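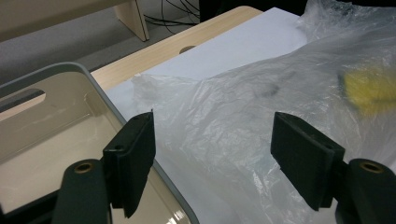 Attachment 1: gripper open at the bag, gray tray at left.

Ticket 854
Project: Comcombe Student Robotics Project, bag handling task
Opened by: Yamuna Joseph, student team lead
Assigned to: Vignesh Naidu, lab support
Priority: Normal
Status: Waiting on team

Reported problem
The team reports that the hand-held gripper does not keep hold of thin plastic bags during recording. In 8 attempts logged at the afternoon session, the bag slipped from the fingers in 5. Rigid items were picked up without difficulty. The team requests advice before the July review.

Lab support, 2:15 p.m.
The attachment has been reviewed. Please confirm which finger pads are fitted, when they were last cleaned, and whether the trigger closes fully with no item between the fingers.

Y. Joseph, 2:50 p.m.
The pads are the standard set issued with the kit. There is no cleaning record. With nothing in the grip, the trigger reaches its stop, but a strip of paper can be pulled out from between the tips.

Lab support, 3:20 p.m.
The paper result indicates that the pads are not meeting at the tips. The team is asked to complete the following:
1. Wipe both pads with a damp cloth and allow them to dry.
2. Loosen the pad screws, close the grip, align the pads and retighten.
3. Repeat the paper test.
4. Approach a raised fold of the bag and avoid flat areas.
Recordings made before the adjustment should be kept and labeled "pads not aligned." They should not be deleted.

F. Madigan, course office, 3:40 p.m.
A replacement pad set has been reserved in case step 3 fails. Collection requires a signature from the team lead.

Next action: team to report the paper test result on this ticket.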